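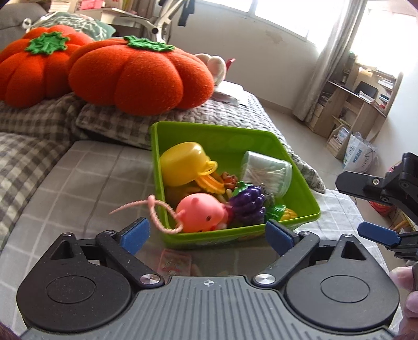

Blue finger pads open wide at the front of the green toy box, with the pink pig and the purple grapes within reach.

Open Day at Zondoteck: The Hand-Held Gripper Table

What a great afternoon! The doors opened at 2, and by the time Natalia Ibarra had finished her welcome, people were already lining up to get their hands on a gripper. Zondoteck had more than 3000 sign-ups this September, so we felt lucky to get a slot (ticket 1267, still on my fridge).

The tool is the same shape as the hand on the end of a robot arm, except that a person holds it and works the fingers. Toon Nijs explained that people tidy up with it while it records, and the robots learn from those recordings. His team logged pickup number 3644 that morning!

More from the toy box, the clear favorite with the kids: there's a yellow cup tipped on its side, a corn cob, french fries, a leafy green vegetable and even a container of cotton swabs. Marisol Robles told us that mixed boxes like this make the best practice, and I can see why. Every shape wants a different grip.

About that pig: its long curly string tail hangs right over the rim of the box. My daughter decided on the spot that she would go for the tail and leave the snout alone. Melquiades Huerta let her try it on his practice pig in the lobby, and she talked about it all the way home.

Favorite detail: the two big orange pumpkin pillows on the bed behind the box. I want a pair for our couch.

Refugio Espinoza is putting together the next open day, this time with the folks from Civeck. Sign-up is at the front desk, and the evening slots go first.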